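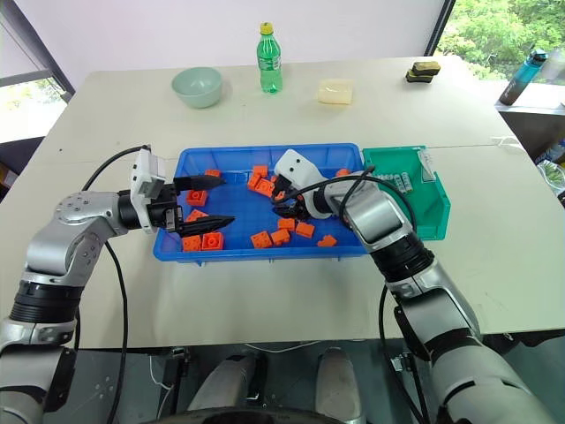 About Prellero

We're a building-block workshop and lending library in Fimthorpe, and we love the stuff. Bricks, plates, odd little corner pieces, the shallow trays they get tipped into, the bins everything goes home to at the end of an afternoon. If you have ever sat on a carpet with a heap of blocks and forgotten about lunch, you already know most of what we do here.

Prellero began at Dorota Borkowska's kitchen table. Dorota taught second grade for years and kept a growing pile of secondhand blocks in her garage, sorted by color, which her own kids thought was very strange. Neighbors started asking to borrow a box for a birthday party or a rainy week. Then the school down the street asked, and then the library, and by July the garage door wouldn't close. Miłosz Ostrowski had a dry, bright room going spare above his hardware store on Tarkgate, and we moved in with 2 vanloads of plastic and one very good kettle.

What we do

Most of our week goes into sets. Schools, after-school clubs, care homes and families borrow a set for up to a month, and it goes out clean, checked and ready to tip onto a table. There are 2,783 pieces in the Czarnecka set, our biggest, which was designed by Aniela Piątek around the street where she grew up (it has a bakery, a tram stop and a truly enormous chestnut tree, and the tree takes longer than all the houses put together). The smallest set is a single tray of bricks in one color, and we'd happily argue that it's the best thing on the shelves. Give a group of kids one color and no instructions and see what they come up with!

We also run open building sessions in the front room. You pick a tray, you build, you stay as long as you like. Grown-ups come on their own all the time and are very welcome to. Edmund Zalewska came along to keep his grandson company and now looks after all our bridges and cranes, including the one that opens in the middle.

And we take donations. Old blocks, mixed-up blocks, blocks that have lived in an attic since 1985, blocks with somebody's initials on the bottom. Last year people brought us more than 3,000 pieces, and each one got washed and looked over before it went into a set. We can't use cracked pieces or anything that has been chewed by a dog, but we do take the strange ones. There's a drawer for parts we haven't identified yet, and visitors are encouraged to have a go.

A few words about sorting

People laugh when we say sorting is the best job in the building, and then they try it. You get a tray, you get a handful of mixed pieces, and after ten minutes your shoulders come down from around your ears. We work in shallow trays so that pieces can spread out and you can see the small ones, which love to hide under the big square bricks. Color first, then shape, then anything with a fault goes to the side. Hạnh Khổng set up our sorting tables and is wonderful at teaching it, and she will tell you that studs up is easier on the eyes. She's right.

Batteries are kept in their own bins, well away from small hands during sessions. We need them for the sets with lights and motors, and we test them before a set goes out. If you borrow one of these, please send the batteries back with it, even the flat ones. We recycle them.

Who we are

Dorota runs the lending side and answers nearly all the email. Miłosz fixes shelves, drives the van and builds the storage. Aniela designs our sets and writes the instruction booklets, which have been known to include soup recipes. Hạnh leads sorting and school visits. Edmund is here most afternoons, officially for the bridges.

Coming to see us

We're up the stairs beside the hardware store, and the bell is the green one. There's a lift at the back for strollers and wheelchairs, so just ask in the store and someone will walk you through. You don't need to book for open building, though school groups should write first so that we can clear the big table. Bring a snack if you're staying. Bring a half-finished model if you're stuck on it, too, we'd love to see it.

Prellero, Tarkgate, Fimthorpe | Contact us | Lending terms | © 2019 Prellero | Back to top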